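About Us | Our Story

Samonte Children's Resale began in a spare bedroom six years ago, and we still feel a bit like neighbors swapping bags of outgrown clothes over the fence (come say hello!).

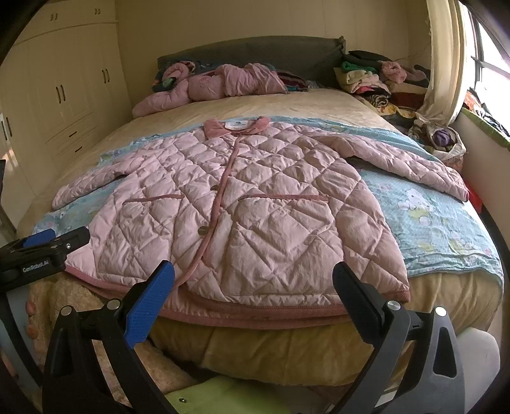
Families bring us things their kids loved, and 108 of them now do so every season. A pink quilted jacket with a corduroy collar is just the sort of thing we love to pass along, and we hope you'll visit us on Munura Street soon.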